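What my year with Plukadix did and did not cover

I signed up with Plukadix in December, mostly because their form was shorter than everyone else's. The placement fee was 600, paid up front, and for that I got a host family in Skekance, a phone number for emergencies and a PDF about homesickness.

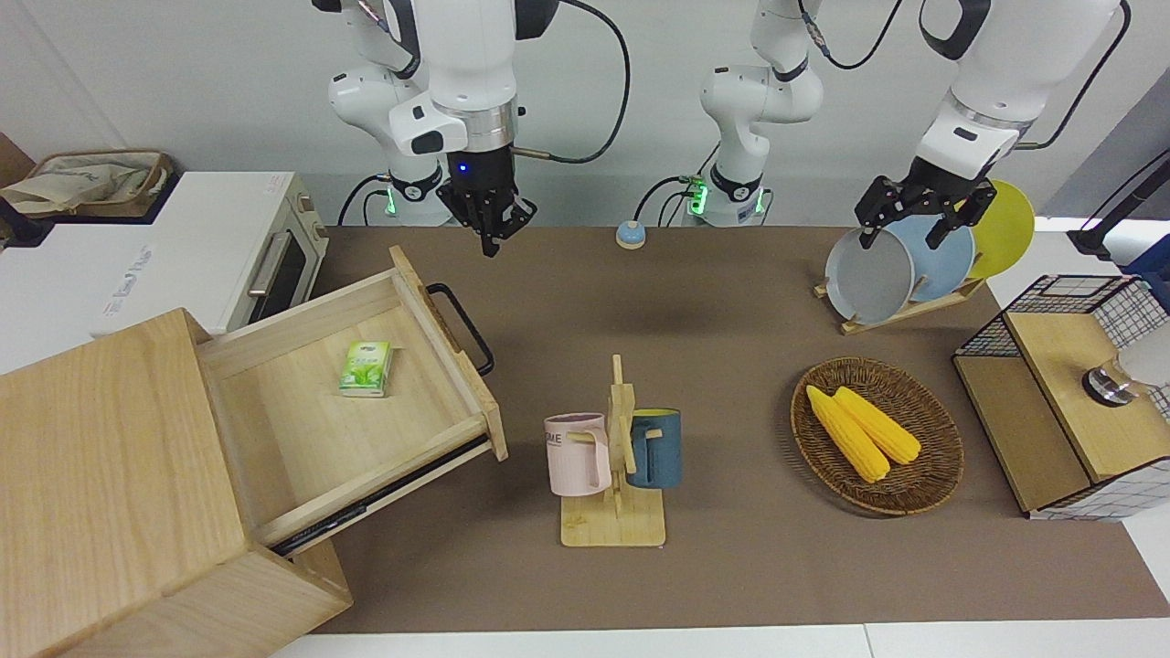

The PDF was fine. It told me to bring photos of home and to go for walks. It did not mention that Skekance is built on the side of a hill, so every walk is either a punishment or a way of putting one off.

My contract said light housework and thirty hours of childcare. I'd like to have a word with whoever defined light. In my first week I learned to load a dishwasher three ways, because each parent had a system and the six-year-old had a third one, which was the strictest. Pocket money was 65 a week, paid on Wednesday, in coins if the father had been to the bakery first.

Then there was the language course. Plukadix promised "access to lessons," and I did have access, in the sense that the school existed and I could see it from the bus. The course cost 100 a month. The family offered to pay half if I went to the evening class, the one that started at seven, the same time as bath, pajamas and the nightly debate about whether teeth are necessary. I went anyway. I was late every single time, and the first full sentence I could say without thinking was "Sorry, the bus."

I did save a little. I'd planned on coming home with 3000 and came home with a very good winter coat.

If you're comparing agencies, I also talked to Cinik before I left. They wanted two interviews and a video of me playing with a child – any child, apparently – and I gave up around the part where I'd have to borrow one. A girl in my class had gone through Kubo and got her course fees paid in full, plus a bus pass. I was happy for her for several minutes.

Ask about the course fees. Get the hours in writing, and ask what happens on school holidays, when thirty hours gets very stretchy. The kids still send me drawings, mostly of the dishwasher.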